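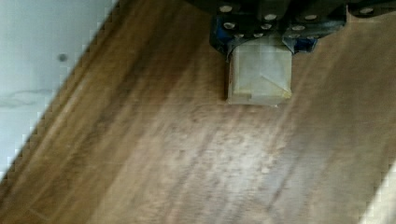
Abb. 1: Transluzenter, würfelförmiger Block über der Tischplatte aus Holz, diagonale Naht auf der Vorderseite

3 Material und Aufbau

3.1 Probekörper

Gegenstand der Projektarbeit ist der Einfluss der Oberfläche auf die Erkennbarkeit von Kanten bei durchscheinenden Körpern. Verwendet wurden würfelförmige Blöcke mit milchig-weißem Erscheinungsbild. Die Vorderfläche ist annähernd quadratisch. In Abb. 1 verläuft quer über diese Fläche eine Naht von links oben nach rechts unten, die wie die Überlappung einer klaren Folie oder eines Klebebands wirkt. Der Bereich rechts unterhalb der Naht erscheint etwas heller, nahe der unteren rechten Ecke ist ein schwacher beige-gelber Farbton zu erkennen.

Für die Auswertung ist die Naht relevant, denn sie kann als zusätzliche Kante interpretiert werden. Sie wurde bei der Annotation als eigene Klasse geführt (»Naht«) und nicht der Körperkontur zugeschlagen.

3.2 Unterlage

Als Unterlage diente eine Holztischplatte in mittlerem Braun mit dunkleren und helleren Streifen. Die Maserung besteht aus langen, parallelen Linien. Eine einfarbige Unterlage wurde in der Vorarbeit von Shuk-fan Kao (Projekt Jeltincombe) untersucht und hier nicht erneut betrachtet. Der weiche graue Schatten unter dem Block wurde nicht korrigiert — er ist Teil der Aufgabenstellung.

3.3 Datensatz

Der Datensatz umfasst 2639 Aufnahmen. Davon entfielen 1317 auf die Entwicklung des Verfahrens, der Rest auf die Prüfung. 134 Aufnahmen der Prüfmenge wurden von Hand nachannotiert, nachdem sich die Definition der Unterkante geändert hatte (vgl. Abschnitt 2.4). Als Unterkante gilt seitdem die Grenze zwischen Blockfläche und Schatten, auch bei angehobenem Block.

3.4 Beobachtungen

Die Unterkante ließ sich in den meisten Fällen eindeutig festlegen. Schwieriger war die Oberkante, sobald sie verdeckt war; sie wurde dann als »nicht sichtbar« markiert und nicht geschätzt. In 11 Aufnahmen wurde eine Linie der Maserung fälschlich als Seitenkante ausgegeben. Diese Fälle sind in Anhang B einzeln aufgeführt.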